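Femerel Workstation Refit: Project Report

3. Working on the processor and socket

The computer for this part of the project was a desktop tower with a Dell board. We laid it on its side with the side panel off so the board faced up. The processor is an Intel Xeon E5-1630V3, marked 3.70GHZ. It should only be held by its edges, and the retention frame has to be open before the chip goes near the socket.

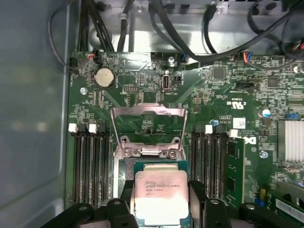

Augustina Aryee asked whether the chip could be dropped in from a small height, and the group agreed it could not. The socket contacts bend easily, and one bent contact can mean a new board. We wrote "lower, do not drop" into the procedure.

The next question was how much of the tower to take apart. The power supply, the drive cage and the graphics card can all stay in place for socket work.
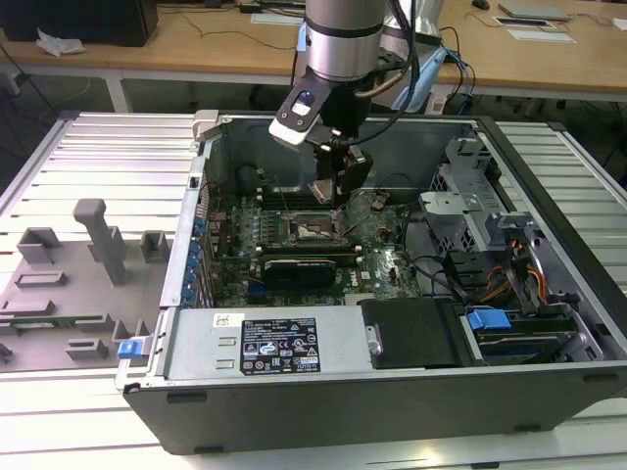
Leaving them in saves time but limits the angle you can come in from. The memory slots are on both sides of the socket, so the clear path is from directly above. We planned 3 sessions for this section, the last on a Tuesday, and set aside 300 seconds per attempt in the schedule.

Before closing the retention frame, check that the corner mark on the chip matches the mark on the socket. If the chip does not sit flat, lift it out and start again. Do not push on it.

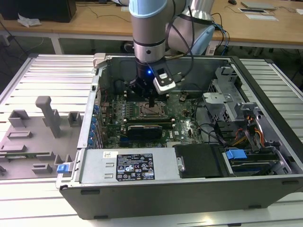
4. Parts and storage

Spare processors go in the Tulport trays with the lids on. Each tray gets a label with the part number and the shelf. Loose screws go in the tub marked 88.

Related reports
Akolgo: Sorting Used Memory Modules
Horkonero Bench Layout
Tulport Tray Labels, Version 2
Room 1906 Equipment List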